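Workshop > Notebooks > Grippers and wrist cameras

2022-01-06, Luminița Olteanu
2 comments

Continued from the page with the controller settings. I write in English so that Prys can use it too, he takes over the simulator when I go to Evstead.

The question for today is which gripper model we keep for the tapered parts, the Nelthorpe or the Musetti. Both have two parallel fingers and both open wide enough for the thin end. I am using the same arm model, the same wrist camera and the same start pose for both, only the gripper file is changed. Prys asked me to include also the Cao controller in the comparison, but I prefer to change one thing at a time. The Cao stays for another page.

Setup: 200 trials for each gripper, wood table, the part placed with a small random shift. Success means that the part is lifted and stays between the fingers for 2 seconds. If it turns and hangs down but does not fall I still write it as success, but I put a T beside it. Prys does not agree with this rule. We can discuss it.

First I made 50 trials with the Nelthorpe, only to see if the numbers make sense. They did not. The fingers closed, the contact was reported on both sides, and then the part was pushed forward out of the grip like a wet soap. I looked for a long time in the friction values and they were the same as last week. The mistake was mine: the closing force was still set for the cylinders. On a cone the same force has a component along the axis, and it pushes the part towards its thick end. I should have remembered this from June, when we had it with the real parts. 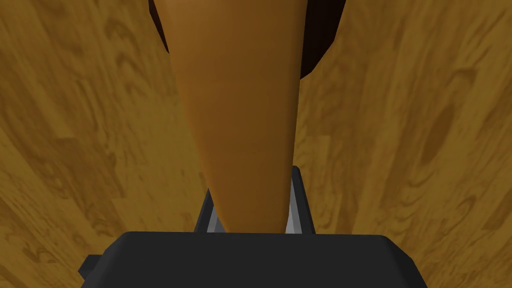

After lowering the closing force to 22 N the part stayed in most of the trials, and I started the full run again from zero. The first 50 are not counted. I kept the log in the folder "old_force" in case somebody wants to look at it, please do not mix it with the others.

About the camera. With the wrist view the palm hides what happens at the very tip, so from the picture alone I can't say if the tip touches the palm or stops before it. For the success count this is not important, but for the depth of the grasp it is. I tried to move the camera a little higher on the bracket and to tilt it down. The tip was still hidden and I lost a part of the view at the far side, so I put it back. A second camera from the side would solve it. In simulation it costs only some computing time, but on the real arm we have no free port for it, and I do not want to measure something here which we can't measure there.

The wood texture is also a thing to decide. The part and the table are quite near in colour, and the segmentation sometimes takes a dark piece of the grain as an edge of the part. I do not want to change to the plain grey table only to get nicer results. I propose we keep the wood for all the runs and write in the report that we did so.

The Musetti run is started now and will go through the night. Its fingers have a softer pad in the model, so I expect fewer parts pushed out, but perhaps more T marks. I write the expectation down before I see the result, otherwise I will believe afterwards that I knew it.

To do:
- check the Musetti log in the morning, first the T marks
- repeat the Nelthorpe with the part turned by 90 degrees
- ask Prys where he saved the contact plots
- correct the units in the force column, it says kg

Comments (2)

Prys Lewis
Plots are in my own folder, sorry, I'll move them to the shared one. I still think a T should be a failure. If it hangs, we can't put it in the tray.

Luminița Olteanu
Then we count both ways and show two columns. I have added it to the script.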